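Diệp Tô had packed sample kits at Kettani for 13 years when the two arms were bolted to the bench in Room 3. Before that the room had been hers and Khadija Fawzy's, with a radio on the sill and a coat hook each. The radio was still there. The hooks had been moved to the hall.

The supplier was a firm called Trostever. They sent a man for three days who ate his lunch in his car. He showed Diệp how to wake the arms in the morning and how to put them to sleep at night. He gave her a binder. On the first page it said she was now a line teacher, and her pay would go up by two dollars an hour. Khadija's pay would not, because Khadija was going to the warehouse in Falum.

"It's a bus and then another bus," Khadija said.

"Did you tell them that?"

"I told them. They gave me a map."

She left in January. She took her mug and the cushion from her chair, and Diệp kept finding her handwriting on the box labels, the sevens crossed the way she did them.

Teaching the arms was slow. Diệp held the handles and did a thing, and the arms did it with her, and then she did it again. Pick up, turn, set down, let go. She had never thought about how she let go of a bottle. Now she thought about it all day. At home she put down a glass of tea and noticed her own fingers opening, first the thumb.

The manager came by with visitors from Grurnura, who were thinking of buying the same setup for their own plant. There were 15 of them and they stood against the wall. One asked Diệp whether she liked it better than packing.

"It's easier on the back," she said.

"And the rest?"

She looked at the manager. He was reading something on his phone. "It's quiet," she said.

After the visitors went out she stayed behind to reset the bench. She called Khadija on her break and put her on speaker.

"What are they doing now?" Khadija asked.

"Bottles."

"Still bottles?"

"Still bottles. Then the button." 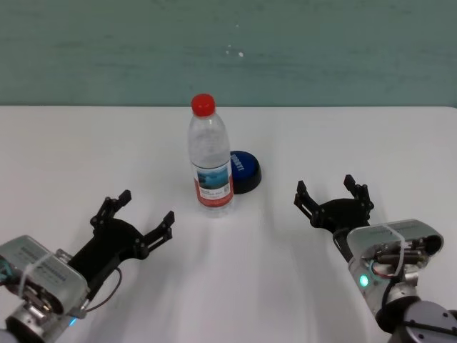

Diệp had asked for a task with more to it, and the binder said that would come later. For now the work was as small as work could get. One water bottle with a red cap, the blue button behind it, and a gripper open on either side. She could have cleared the bench with one hand while holding the phone with the other. Khadija wanted to know if the arms were fast, and Diệp said no, they were slower than the two of them had been on a bad morning.

"Then why am I in Falum?" Khadija said.

Diệp didn't have an answer for that. She could hear a forklift backing up on the other end, and someone calling out a row number.

"I have to go," Khadija said. "Turn the radio on, at least."

Diệp wiped her hands and went over to the sill. The station was still the one Khadija liked, a man reading out traffic for roads neither of them drove on. She turned it up, walked back to the bench, and took hold of the handles.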